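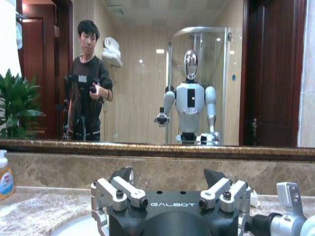
Issue 85 | Page 20

The robot in the bathroom mirror

Ask a robot to wipe down a bathroom vanity and the first thing it has to sort out is what's real. A big mirror doubles everything: two doors, two showers and, most confusing of all, two robots.

For years the usual fix was to blank the mirror out. You drew a box around the glass, told the software to ignore it, and carried on. The Deltby group, working out of a small lab in Jondport, wondered what would happen if they let the robot look.

Their method, called Arango, is lovely in its simplicity. A camera at the wrist sees the gripper up close, silver fingers and all. Now and then the mirror also gives it the whole body - head, torso, the bent arm that the gripper belongs to. The robot already knows its own joint angles, so it can work out which figure in the glass is moving exactly as it does. Once that match is made, the mirror stops being a nuisance and becomes a second point of view, free of charge!

And what a handy view it is. A wrist camera is great at fingertips and hopeless at elbows. With the reflection added in, the robot can check how much room its arm has before reaching past a soap bottle or over the rim of a sink.

The group trained on 774 short runs in hotel-style bathrooms, each one steered by a person, and kept 502 after throwing out those with fogged glass or a lost signal. On bathrooms it had never met, the trained robot picked the right reflection in 85 per cent of tries. People standing nearby didn't bother it much. Shower glass did, especially curved panels, where a faint second reflection can slide along beside the first.

That's the part I find most exciting, because the fix may come from the same idea. A weak reflection still moves with the arm, only bent out of shape, and the group thinks the robot can learn the bend as well. Trials on curved glass start in Ternolton in March, with a wet floor and the lights turned down low.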